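# Talpur: planner and wrist-view perception, project report (draft 2)

Hamdia Hadgu, Serkmont robotics lab group
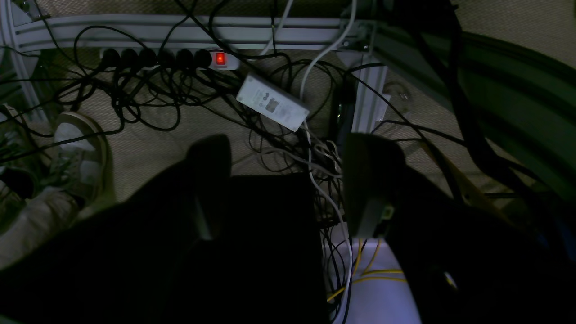 Aim of the project was to get the arm to work low down near the floor without stopping every few seconds. The old planner (Saltard, from last year's group) treats anything dark and thin as noise and filters it out. Fine on a table top. Not fine with cables, which are mostly dark and thin.

## What I changed

Three parts to it, all in the `talpur` repo:

- segmentation node, marks cable / not cable per pixel from the wrist camera
- a keep-out map that grows each cable by a margin and feeds the planner
- a slow mode in the controller when the gripper is close to anything in the map

The segmentation is a small network, nothing clever. Trained on 251 wrist images I labelled by hand in August. Should of started labelling sooner, it ate most of the month. Black cable on a pale carpet is the easy case. White cords near something white are much harder, the edges wash out and the mask comes back in bits.

Also the gripper's own fingers are near-black, so the first version kept marking them as cable and the planner refused to move at all. Fixed with a static mask worked out from the finger opening. The mask has to update when the gripper opens or closes, I forgot this at first and lost an afternoon to it.

## Timing

Whole loop has to finish inside 200 ms or the controller drops to hold. Segmentation is the slow bit. Moved the resize onto the GPU and stopped publishing the debug image by default (turn it on with `debug_view: true`, but expect holds).

## Tests

Did 17 reaches on the Arncombe rig, same start pose, different target each time. 2 ended in a hold because the keep-out map had closed up completely and there was no path left. Both with tangled cable, where the margins overlap and the whole area turns solid. The rest reached the target pose. No contact check yet so I can't say whether a finger brushed anything on the way.

Old planner not run on the same targets, ran out of rig time. So no proper comparision, which is the weakest part of this report.

## Problems left

- margin is one fixed value, wants to shrink when depth is good
- depth is poor on shiny or very dark things, at the moment I just use the last good value
- cables hanging in the air get treated as if they lie on the floor. Wrong, and the map is too generous underneath them
- people's feet are not in the label set. They go in as "other", blocked but with no extra margin. Needs its own class before anyone else runs this
- config is split over two files, sorry, will merge

## To do before hand-in

Rerun the two holds with a smaller margin. Plot loop times. Write up the finger mask properly with a diagram. Ask for more rig time for the Saltard runs.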